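Plostovon gets its grippers, minus two

2026-08-10

Plostovon has signed off on new robot grippers for its pick-and-place lab, ending a budget debate that outlived one of the spreadsheets it was held in. The order, placed with supplier Clomari, covers 16 units. The lab had asked for 18 in March and was invited to think again.

"We thought again and still wanted 18," said Narendra Sengar, who runs the lab. "Then finance thought, and it went faster."

The grippers take up 42 percent of this year's equipment money. Another 10 percent is set aside for spare finger pads and screws, a line that last year's plan left at zero in a burst of optimism. Delivery is expected in over 50 days, a figure Clomari calls firm.

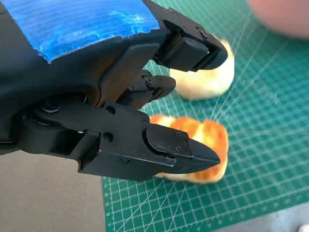

Work on soft, rounded items will continue in the meantime on the current equipment. A separate request for new benches, filed under the project name Flutia, has been moved to next year, where it joins last year's request for new benches.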